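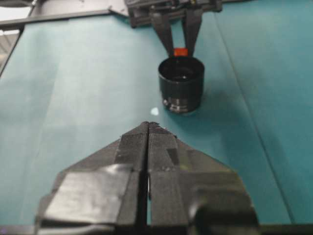 By Nindano Community News staff
Posted in October | Workshops & Making

A two-armed robot being built at the Gremidell shared workshop in Nindano has moved from the wiring stage to handling small objects, and members working on it say they hope to have it ready for the workshop's next open evening.

The build takes up one bench at the back of the building. Both arms work over a blue-green tabletop, and each ends in a gripper with two black fingers. A black cylindrical cup with a ribbed, silvery band around its lower part is one of the objects used for practice, along with a small orange-red block.

The project started as a winter activity for members who had finished the workshop's introductory electronics course. Seven people signed up at the beginning and all seven are still involved, although not everyone comes to every session. The group meets at 7 p.m. and is usually packed up by ten.

Members have spent $325 on the build so far, not counting the motors, which came out of two older machines donated to the workshop. Most of that money went on cable, fasteners and a replacement power supply. The first supply shut itself off whenever both arms moved at once, and it took the group several evenings to trace the fault.

The fingers are still being changed. The ends are wrapped in a matte material with a woven texture, and glossy black tape covers a good part of the surface further back. The wrap at the very point has begun to fray and lift. According to the group's build log, bare fingers let smooth objects slide, and the covering is meant to give a better hold. A moulded rubber tip has been suggested as a longer-term answer, but the group wants to settle on a finger shape before making a mould.

Each arm is controlled separately at present. One member guides the left arm and another guides the right, using a pair of hand controllers assembled from spare parts. The group has named the control program Merkach, after the street where the workshop had its first location. The program can record a set of movements and play them back, but playback is slow and the arms have to be returned to their starting positions by hand before each run.

Getting the arms to work close together has been the hardest part, according to the log. Early versions had no limit on how far either arm could swing toward the other, and one collision in the spring bent a bracket. The program now slows both arms when they come within a set distance of each other. An emergency stop button is fixed to the front of the bench, and workshop rules require one person to stand beside it whenever the motors are powered.

The next task on the group's list is passing an object from one gripper to the other without setting it down. After that, members plan to try sorting hardware into bins by size, a job the workshop has wanted help with for years. Loose screws and washers are collected in ice cream pails under the drill press and are seldom sorted.

A second group at the Xiong Street tool library has asked for a copy of the plans. Gremidell members have agreed to share the drawings and parts list once the finger design is final. The drawings will be free, and anyone building from them will be asked to send back notes on what they changed.

Workshop members can see the arms running during regular evening hours. Visitors are asked to stay behind the yellow line on the floor and to leave bags and jackets on the hooks by the door. Children must be with an adult at all times.

The group is looking for someone with experience in mould making, as well as donations of small motors in working order. Parts can be dropped off at the front counter during opening hours and should be labelled "robot bench."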